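**Skosdale, January 2024.** If you have ever stepped on a toy block in the dark on your way to the kitchen, you will understand why a good many people in Skosdale have been following the work at Floven, the small automation workshop on the old mill road, with more than ordinary interest. The question they are asking over there is the one most parents have asked at some point, usually at bedtime and with their hands full: can a machine please pick up the toys?

The short answer, for now, is "sometimes, and slowly." The longer answer is a good deal more interesting, and the people at Floven were kind enough to let us spend a morning with them and ask all the simple questions (and they were patient about it, which we appreciated!).

The project is called Kitent, and it has been going since June. The idea is to take small jobs from around the house and from the back rooms of shops, the sort of thing a person does without thinking, and see how far a robot arm can get with them. Folding is in there, and so is putting dishes away, but the team keeps coming back to tidying, partly for its usefulness and partly because it is so much harder than it sounds. A tabletop with a few odds and ends on it is a nice little test. A block is stiff and square and stays the shape you left it in. A soft toy does no such thing, and it can be grabbed by a leg or a paw or the middle, with quite different results each time.
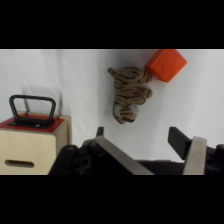
*A plush tiger and an orange-red block on the work surface at Floven, seen from the gripper.*

Soft things, we were told, are where most of the swearing happens. A gripper with two flat fingers is very good at closing on something with two flat sides. Give it a stuffed animal and it has to decide where the animal is thick enough to hold and where it will only pinch up a bit of fur and let go again halfway. People do this by feel, and we do it so early in life that hardly anyone remembers learning it. The machine has to be shown, over and over, by somebody guiding it through the motion.

Over the course of the project the team has recorded 2355 of these tries, counting every kind of chore. That sounded like an enormous number to us until one of the engineers pointed out that a toddler probably gets through as many before lunch.

So how well does it do? We asked for a plain figure and got one, with a warning attached. In the most recent round of tidying trials, the robot was given 498 attempts at picking up one object and setting it down where it had been asked to. Hard objects did well, and on a good day the team now expects a block to end up in the right place more often than it doesn't. Soft toys lag a long way behind, and the staff would prefer that we not print a percentage until they have repeated the whole round with toys the robot has never met. We think that's fair, and we will happily go back and ask again.

Speed is the other sore point. Clearing a small table of toys, which a grown-up can do in less time than it takes to complain about it, may still keep the arm busy for 12 minutes, and that is with somebody standing close by in case it needs a hand. The pauses are the strange part to watch. The arm comes down, stops over a thing, seems to think about it, and goes back up for another look. You find yourself wanting to help.
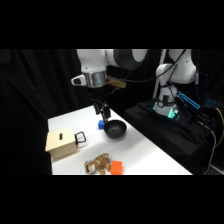

Shops may well see some good out of this before homes do. Juška, the secondhand store on the square, takes in boxes of mixed donations every week, and sorting them is a job that never quite gets finished. The store has agreed to lend Floven 100 items that have been sitting in the stockroom, with no promise about what they are or how clean. The team is delighted about that. A robot that has practiced only on neat, familiar things is apt to be lost when it meets a mitten with a spoon inside it, and a donation box is full of surprises of that kind.

The store, for its part, isn't planning to replace anyone. What it would like is a machine that can do a first rough sort overnight, hard things one way and soft things the other, so that the morning crew can get on with the pricing and the mending. Floven thinks that is a sensible place to begin and wouldn't be drawn on when it might be ready.

As for the rest of us, the advice from the workshop was cheerful but firm: don't throw out the toy basket. A home has stairs, pets, rugs and small people who move things while you are reaching for them, and none of that has been tackled yet. The next round of trials will add more soft toys and a few kitchen things, and the workshop hopes to hold an open afternoon for neighbors once the Juška items have been through. We'll print the details when we have them. Children are welcome, and they may bring a toy for the robot to try, provided they can spare it for an hour.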